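Forum > Hastov Football > Season talk
Topic: Two deep safeties again? Worried about the defense before Dernilitz

longsnap_54
Good evening to all. I have read the preseason topics and almost every one is about our offense, so I open a separate topic for the defense. We begin on 20th April away at Dernilitz, and I think we are going there with the same problem we had last year. 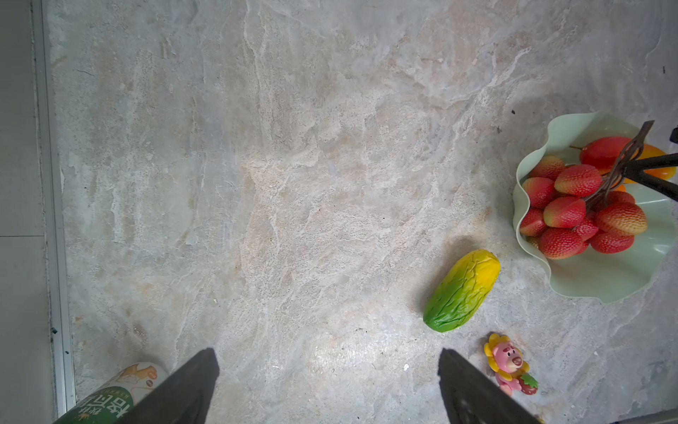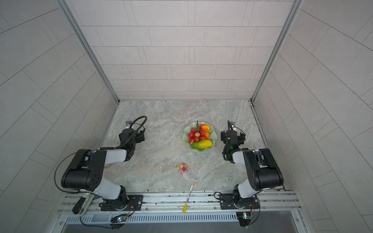
Last season we gave up 3660 yards through the air, the worst number in the league, and the new coordinator Raquel Caldeira has told the club podcast that she will keep two safeties deep on most downs. I respect her very much, her work with the juniors was excellent. But I watched both scrimmages in February and the picture was the same each time. Our safeties stood like the two robot arms at that table, one at each front corner, facing each other, with a big piece of gray marble between them. Dernilitz will throw a post route into this marble until somebody comes to cover it. Last year they did it to us with a tight end who is not even fast. I would like to see one safety deep in the middle and the second one close to the line. What do you think?

redzone_pia
I disagree, and I was also at both scrimmages. The middle was open because the linebacker did not run back with the slot receiver. In this coverage the middle linebacker must carry the deep route if it comes through his area. He looked into the backfield and stayed there. You can put the safeties where you want, but if he does not turn and run you will have a hole.

longsnap_54
It is true for the second scrimmage, I remember the long touchdown before halftime. In the first one he did run back, and he was three steps too slow. He is a strong player against the run. I don't want to ask him to do a job for which he doesn't have the legs.

MossyPylon
So play a third safety there and take the linebacker off on passing downs. Wistcombe did this all last year with a worse roster than ours and they were in the semifinal.

redzone_pia
Wistcombe had a nose tackle who needed two men to block him. We don't.

MossyPylon
Fair, but we have a new one now, no? The big guy who came from Wistcombe in the winter. I didn't see him play yet.

longsnap_54
He was in street clothes for both scrimmages. The club says knee, "nothing serious." I have heard this sentence before.

gridiron_oma
You are all too nervous. My son played for Raquel Caldeira in the junior team for two seasons. In the first games they looked lost in the secondary, the parents complained very much (me too, I was loud), and by the middle of the season they were taking the ball away every week. She teaches the quiet things first – where to put the feet, where to look – and only after this she adds the blitzes. What you saw in February was maybe one third of the playbook.

longsnap_54
Thank you, this is useful to know. My worry is that the senior team has only ten games. If it takes us until the middle of the season, we can be out of the playoffs already.

kickoff_karel
Nobody has talked about the pass rush. A quarterback with five seconds will find an open man against one safety, two safeties or six. Count how many times last year our ends touched the quarterback at Vieira Field. I can remember two games where it did not happen at all.

redzone_pia
+1. And our own offense is part of it. We ran for 961 yards in the whole season. The defense was on the field all afternoon, and in the fourth quarter they were walking to the line.

longsnap_54
With this I agree completely. When I look at my notes, the worst quarters were nearly always the last ones. But then it is even more important not to leave the middle open, because tired linebackers will not run thirty yards with a receiver.

MossyPylon
You keep notes??

longsnap_54
Yes, in a school notebook. My wife calls it the tax book.

gridiron_oma
Different question, is there a bus to Dernilitz? Last time we were 218 Hastov people in the away stand and it was a beautiful day, also with the result as it was.

kickoff_karel
One bus is full, second one opens if enough people write to the fan desk. Leaves from the parking lot behind Vieira Field. Their ground was sold out with 2220 last year, so buy the ticket before you get on the bus.

redzone_pia
I will be on it. longsnap, sit next to me and bring the notebook. If the first long pass over the middle is the fault of a safety, I buy the sausage. If it is the linebacker, you buy.

longsnap_54
Accepted. With mustard, please. I still say one deep safety on third and long, and I will write here after the game with the plays marked.

MossyPylon
Can somebody ask the club about the knee before then?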